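Okay I have fallen down a hole and I'm taking you all with me. Thread on package design in more than one alphabet, a thing I now think about in every grocery aisle.

It started with a coffee tin. My neighbor was clearing out her pantry and gave me an old Ruggiero tin, Italian on one side, Greek on the other, and the two sides are NOT the same design. Same colors, same border, totally different rhythm. I had it on my desk for a week and kept turning it around.

So in August I signed up for Settimio Parisi's evening lettering class (20 of us, one very loud radiator) and he spent the whole first night on one question – when a brand name moves into a new script, what has to stay the same?

His answer: weight first, then slant, then color. The shapes can go wild as long as those three hold. He showed us Ilulus crackers in Latin and Arabic and I swear you could read them as the same brand from across the room with your glasses off.

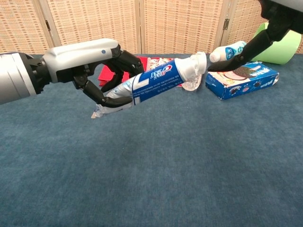 My favorite approach is the one where the logo doesn't get translated at all. You leave the name in its home script, give it the loudest color, and let the second language do the talking around it. Toothpaste is great for this! Crest in red and white Latin letters, Chinese characters in white on the blue, and your eye goes to the name and then slides right over to the rest. Two scripts, one tube, no fighting.

Compare that to the Castska soap box I bought last month, where all three languages are the same size and the same gray. I love the soap. I could not tell you what it's called without picking it up.

Small print is its own sport. Settimio makes us set a full ingredient list in two scripts on a label the size of a playing card. Mine came to 994 characters and looked like a parking ticket. Second try was better – I gave the lines more air and cut the bold.

If you want to try this at home, save your empties. I have a Grondex shoebox full of flattened boxes and it's the best type library I own.

Next up for me is Georgian. Those curves! Send me your favorite two-script labels please, I want all of them.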